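Masking tape leaves glue on painted tabletop, how to remove?
Asked on November 25, 2021 in Furniture and surfaces

Hello to all. In October I painted an old table with Jundel furniture paint, two coats, and I left it to dry for 10 days. Then I put blue masking tape on it, because I wanted to try where a pattern of lines would look good before I paint it. After that I became busy with work and the tape stayed much longer than I planned.

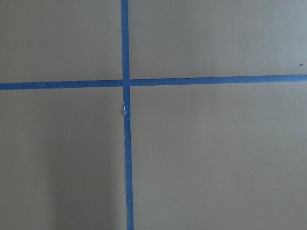 Yesterday I pulled a short piece at the corner to test. It comes off, but it leaves a thin sticky line, and at one place a small bit of paint came with it, smaller than a grain of rice. I stopped at once. The tin says the paint is "fully cured" after two weeks, so I think I have put the tape too early.

My questions: how do I take off the rest without more damage, and what can I use for the glue? I have white spirit at home but I am afraid to use it on this paint. I don't want to sand everything again — I already did it with 200 and then with 600 paper and my arms still remember it.

2 answers

Answer 1 (accepted)
Warm the tape with a hair dryer on the low setting, a short part at a time, and pull it back slowly, flat against itself and not straight up. If the paint begins to lift, stop, warm it again and pull from the other end. For the glue I would begin with warm water and a little washing-up liquid on a soft cloth. Leave the wet cloth on it for a few minutes and then rub gently. If this is not enough, a drop of cooking oil softens most tape glue, but you must wash all the oil away before you paint again or the new paint will not hold. Please keep the white spirit for the brushes, or at least try it first under the table. I used it once on a Timine cupboard and it made a shiny mark that I never got out.

Answer 2
I had same problem with the shelf. Used a plastic scraper from the Aryee shop in Trellcombe, it was cheap and worked ok. Don't use a metal one.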